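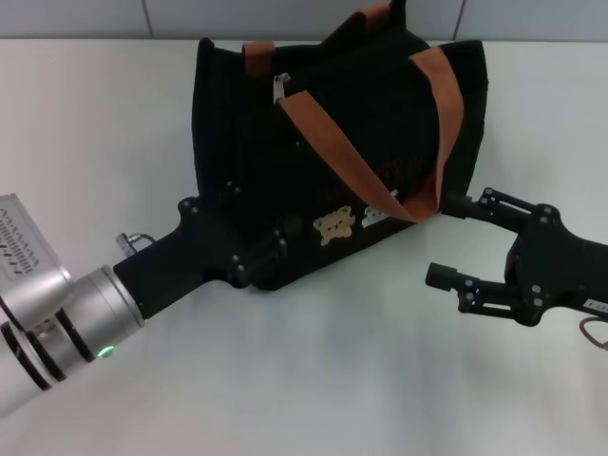
Figure 3. Two-arm hold on the tote, one gripper at each lower corner. The front handle folds over near the right gripper.

4.2 Soft bags with handles

Rigid boxes flattered our method, so we moved on to bags. The Luvska policy was trained on 49 demonstrations, all of them by the second author, whose patience we did not measure. Each trial begins with the bag on its side and ends when the opening faces straight up or when the operator gives up.

Handles caused most of the trouble. The planner treats a strap as part of the bag body, a belief the strap does not share. With the bag held as in Figure 3, a finger close to the folded strap can close on both strap and fabric, and the grasp score rises anyway. We reran 10 trials with the handle masked out of the depth input – early regrasps fell to 3, and 4 trials still timed out.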